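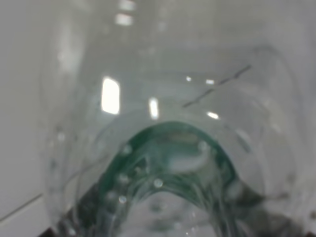
Clear plastic bottle, very close up.

13 February 2022

Indoor nets again, and my shoulder is telling me all about it. I've just had a bath so hot I came out the colour of a new ball, and I still can't lift the kettle with my right arm. Left-handed tea, then, most of it on the worktop.

We had the hall at Hirnthorpe from ten till noon. It's freezing in there in winter, the sort of cold that gets up through your soles, and the lights at the far end buzz and flicker just as the bowler lets go. I batted first, which I never like, and was bowled three times in my opening over. Three! Two of those were straight. I blamed the lights, somebody in the next net laughed, and fair enough.

It did get better. By the last ten minutes I was getting a decent stride in and hitting through the line, and I had one cover drive that made such a lovely noise I stood there holding the pose like a photo in an old coaching book. Then the next one bounced and hit me on the glove.

The big talk over coffee was the captaincy. Our skipper has stood down after six seasons (he told us by text on Thursday night, a very short text) and everybody has an opinion on who ought to have it. Half of them want the wicketkeeper and the other half want our opening bowler, who is a much better player but sulks if he's not given the end he wants. I said keeper. I said it a bit too loudly, as the opening bowler was stood behind me getting a flapjack. He's not speaking to me now, or he wasn't in the car park anyway.

I do think it matters more than people let on. Last August we had Makurer at their place, and they made 179, which on that pitch was maybe 40 too many. We got to 176. Three short, with the last pair in and a full over left, and our number eleven ran himself out going for a second that wasn't there. I was at the other end. I've played that call back in my head roughly 400 times, lying in bed, driving to work, cleaning my teeth. I said "wait". He says I said "yes". We're both sure. What bothers me more is that there was no message from the boundary all afternoon about how we were meant to go about it, and I think a different skipper would have sent one out. Or walked round himself with the drinks and had a quiet word.

Anyway. The fixture list came round as well, on a sheet of paper so badly photocopied that the bottom three matches are a grey smear. We start away at Dristo, which is a long old drive and a tiny ground with a road on one side, so that's a few lost balls before the season's even got going. Makurer at home is in the middle somewhere. I've put a ring round it in biro.

I also need a new bat, or I've decided I do. Mine has a crack running up from the toe that I've glued twice, and today a flake came off the edge and landed by my foot. I had a go with a Ketilsson that one of the second team lads has just bought, and oh, it was lovely, so light in the hands, and the ball just went. Then he told me what he'd paid and I handed it back rather quickly. I've been looking at second-hand ones all evening instead. There's one with hardly a mark on it but the grip is bright orange, and I'm not sure I've got the scores to carry that off.

Stayed on afterwards to help roll up the netting, which took longer than the nets did, as usual. One side had got tangled round a badminton post and we went round and round it like a maypole. Got home starving and ate cold roast potatoes stood up at the fridge.

The vote for captain is in a fortnight. I've been asked twice now if I'd think about putting my own name down, and both times I said don't be daft. I've been thinking about it since lunch, though. I'd have to do the phoning round on a Friday, and I hate the phone.

Frozen peas on the shoulder now, then bed. Must remember to put the peas back.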